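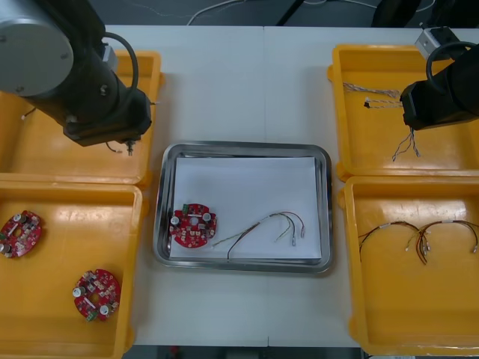 Bench Sorters and Kit Packers Wanted, Varnton Workshop

We're looking for a few careful, good-natured people to join us at the sorting tables this July, and if you're the sort who has a drawer at home where every screw lives in its own little jar, please keep reading, because we think you'll be very happy here!

Virner puts together repair kits for small household appliances. Each kit needs a circuit board, a wire harness and a handful of smaller bits, and before any of that can go in a box it has to be looked over, matched up and put in the right bin. It's quiet work, mostly done at white tables with orange-yellow bins on either side and a steel tray in the middle, lined with a sheet of paper so that small parts are easy to spot (you'd be amazed how well a tiny metal terminal can hide on bare steel).

What you'd be doing

You'll take boards and harnesses one at a time, lay them on the tray and check them over. On the red round boards we look at the capacitors and the little green connector. On the harnesses we look for crimped ends that are bent or missing, and for strands that have worked their way out. Good parts go to packing, and anything doubtful goes to Hae-won Cheon, who would much rather see ten fine boards than miss one bad one. We have 2,096 kits to get ready for the Tudum order, so there will be plenty to keep your hands busy.

Who we're hoping to hear from

You don't need any background in electronics. Joon-young Nam will sit with you for your first few shifts and show you how we handle the boards (by the edges, please) and how to untangle a harness without tugging at it. You should be comfortable with small parts and able to tell red, black, yellow and green wires apart. Most of the work can be done sitting or standing, whichever your back prefers, and we're glad to talk about chairs, lighting or anything else that would make the bench easier for you.

Hours and pay

Shifts start at 9 in the morning and finish at 3, with a paid lunch break and a second, shorter break for coffee. You can take three, four or five days a week. Pay is hourly and goes out every Tuesday, and there's a completion bonus for everyone who stays with us through the whole order.

How to apply

Send a short note to Nhyira Quansah at the Varnton front office, or drop in and ask for her. Tell us a little about yourself, which days suit you and when you could start. A resume is welcome but a few friendly lines will do just as well. If you'd like to see the tables first, mention it in your note and Kwaku Akolgo will find a time to walk you through.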